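Teaching two arms to stock a shelf with spaghetti

A bag of spaghetti is a bad thing to hand to a robot. It is stiff along its length and slippery across it, and the film around it bunches up wherever it likes. Cameras get lost in the glare. A bag that was lying flat a moment ago rolls a little when its neighbor moves.

Those are the reasons Ainhoa Figueroa chose it. Her group at Cantero, a small lab that works on robot learning, spent most of last year on a method called Stisa, and they wanted a test that would break it in useful ways. The task is easy to state. Pasta packages lie on a marbled floor between two arms, and the arms have to put them on a small yellow shelf.

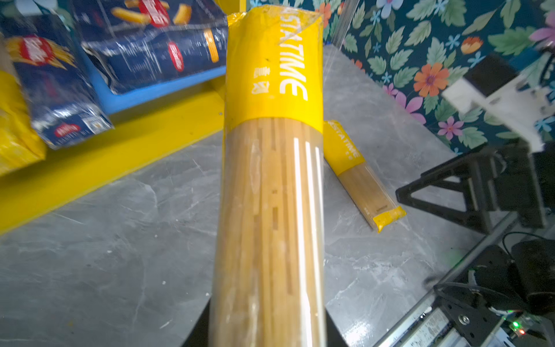

Most systems of this kind learn by copying. A person drives the arms through the job many times, the computer records what the cameras saw and how the joints moved, and a model is trained to produce the same kind of motion from the same kind of view. It works well when the new situation looks like the old ones. With bags in a loose pile, it rarely does.

Figueroa's group started with 2,000 demonstrations, which is a lot of hours for whoever is driving. The trained model could reach for a bag and close on it, but it often picked a bag that was pinned under another one. It would pull, lose its hold, and pull again in the same spot.

Stisa changes which demonstrations get used. After a first round of training, the model is run on the recordings it learned from, and each moment is scored by how unsure it is about the next motion. Long stretches of empty travel score low and are mostly thrown out. The seconds just before contact score high - the choice of bag, the angle of the fingers, which arm goes first - and those are kept and repeated.

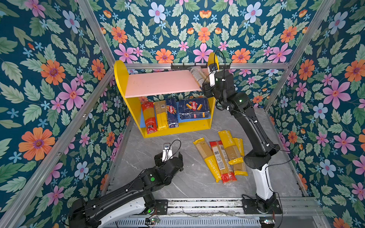

The second arm turned out to matter more than the group expected. In early runs the two were trained as one body, and when one arm waited the other tended to slow down as well. Now each arm has its own small model, and the two share only a short summary of what each is about to do. One can be busy at the shelf while the other stays over the floor.

With the trimmed set, cut to some 600 demonstrations, the arms placed bags at a higher rate than they had with all 2,000. Figueroa is careful about this. The test covered 200 trials, all on the same rig with the same kinds of packages, and a failed grasp that was recovered still counted as a success.

"I would like to see it at 1,000 trials before I say much," she said. "And with rice. Rice bags sag, and we have no idea what it will do with them." 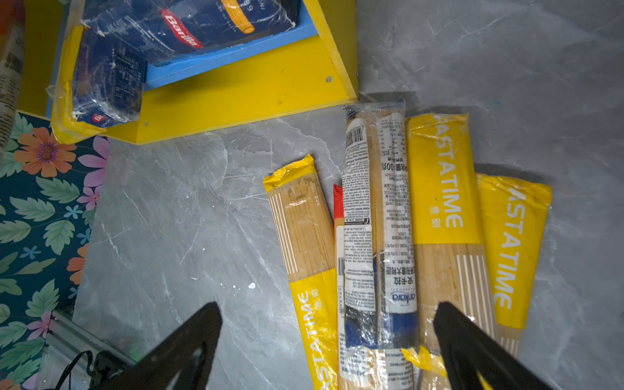 Wrist cameras carry much of the load. A fixed camera gives the general layout, but an arm reaching in can block its view of the bags. The wrist view has the opposite trouble, because once a bag is in the fingers it can fill most of the picture. The model has to learn when to trust which one, and the group found no good rule for it beyond more examples of the moment of contact.

A second lab, Trellutham, is now trying Stisa on folded towels with different arms. Its first runs needed more demonstrations than Cantero's did, and the two groups are comparing their scoring steps to find out why. Figueroa plans to release the code in September, along with the recordings that were thrown out.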